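Last updated: April

I'll admit I went back and forth on the Caninard pull-out pantry for most of the winter. It's a tall, skinny cabinet insert, five shelves on a metal frame, and you slide the whole thing out by the door. My kitchen has one of those awkward leftover gaps between the fridge and the wall, and for years it held a broom and a stack of paper bags. The quote from Niazi to build something custom in there was $1,845, and I just couldn't do it. The Caninard was $841 with the soft-close runners, so, you know, I clicked.

It came in two boxes on a Sunday (yes, really) and one of them was so heavy I opened it in the hallway and carried the parts in. The instructions are all drawings with no words, and step 23 has you attach the door brackets, which you then take off again to level the frame. I did it twice. Set aside an afternoon!

Once it's in, though, I love it. The runners are rated for 300 pounds and I've got it loaded with cans, flour, oils, the big vinegar jug, everything, and it still glides. No wobble at the top either, which was my big worry after living with a cheap Zindix unit in my last place. That one leaned like a tired fence post by the end of the first year. With the Caninard you can see the food from both sides, so I've quit buying cumin I already own.

Stuff I don't love: the shelf rails are low, so tall skinny bottles want to tip if you yank the door. The white finish shows every smudge. And the door panel isn't included, so I had to order one from Emard to match my cabinets, and that took weeks longer than the pantry itself.

The other nice thing is how much came off my counters and table once the dry goods had a home. I've been getting pickier about what stays out, and I lean toward pieces that look good even with nothing in them.
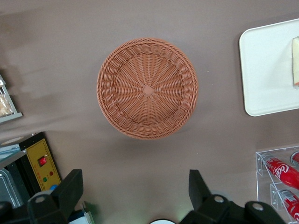

Salmon-pink woven basket with a braided rim, on a taupe-gray tabletop.

Would I buy it again? Yep, though I'd order the door panel first and the pantry second. Four stars from me, and I'd bump it up if they raised those rails.

Recent posts
Emard door panels: matching an older white
Do you need soft-close on every drawer?
Open shelves, two years in
Small kitchen, big fridge: what I'd change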